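Home | Equipment | Applications | Service | Contact

Tinico Hand-Held Gripper, Two-Finger

The Tinico hand-held gripper is supplied by Prurkirix to laboratories and workshops that wish to establish which everyday chores a machine can be expected to perform. An operator carries the tool by hand and completes the chore with its two fingers. The recorded motion is then used to train a robot arm fitted with the same fingers.

Customers regularly ask whether machines can take over household and shop-floor work now. Our position is that a few narrow tasks are ready and most are not. Picking up a rigid box from a clear surface is within reach of a well-trained arm. Folding laundry, sorting mixed hardware and clearing a crowded table remain unreliable outside a controlled room. 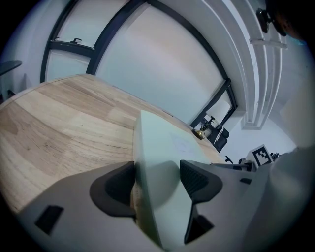
Light, flat-sided goods are a sensible place to begin. They tolerate a modest error in finger position, and a dropped item seldom causes damage. For a first trial we recommend one object and one table, with 600 demonstrations recorded before any arm is purchased. Trials that add a second room or changing daylight should plan for 3,000.

Davina Semple, who directs applications work at Prurkirix, advises customers to judge results by the chore as a whole. An arm that grasps a box correctly but sets it down on its edge has not put the box away, and a person must still finish the job.

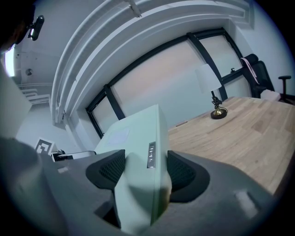
Upright box held between the finger pads, with tabletop and lamp behind.

Supplied with each unit: gripper body, 2 finger pads, 4 spare pads and a printed operator guide. The Cloria software license is sold separately. Finger pads are wearing parts and should be inspected before each session.

Leckie provides operator training at the customer's site. Requests for training dates and written quotations should be addressed to Blair Leckie. Orders received before January will be filled at the current list price.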